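4.2 What stayed with the staff after the doors were automated

The Modstead depot of Nekuvell went over to automatic shutters in September. Until then the loading bays were opened and closed by hand at the start and end of every shift, and whoever arrived first did it. The new control system, supplied by Prornberg, ties each shutter to the delivery schedule and to the sorting line behind it. We interviewed 12 employees and read 158 entries in the depot's fault log.

The clearest change was in who touches the doors. Bay workers told us they no longer think about them during a normal shift. The work that remains has moved to two maintenance staff, and it comes in short, unplanned jobs – a fitting to be checked, a strap to be put back, a part to be held in place while another is lined up. Most of it is done at floor level with the hands, and none of it appeared in the task plan drawn up before the changeover (Figure 4).

Opinions on this differed. The maintenance staff said the jobs were simple but broke up the day, and that the control screen reported a fault without saying where to look. Bay workers missed being able to deal with a stuck door themselves. Under the new rules they log the fault and wait, and the average wait in the first weeks was around 4 hours. One of them described the change as "less lifting, more standing about." Supervisors rated the system higher than either group, mainly for the savings at shift change.

Vakulenko, a smaller depot with the same system, handled this differently. Bay workers there were trained to do basic checks, and the log shows fewer open faults at the end of the week. We return to this comparison in Section 5, where we look at pay grades and at how the extra checks were counted as working time.

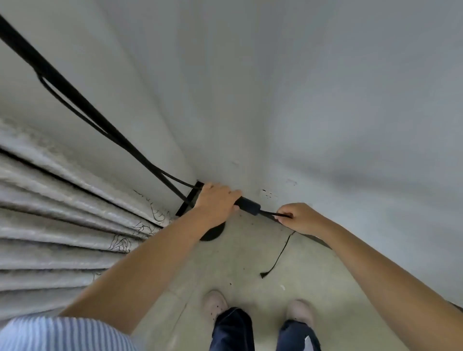 Figure 4. Manual work at floor level beside a closed roll-up shutter.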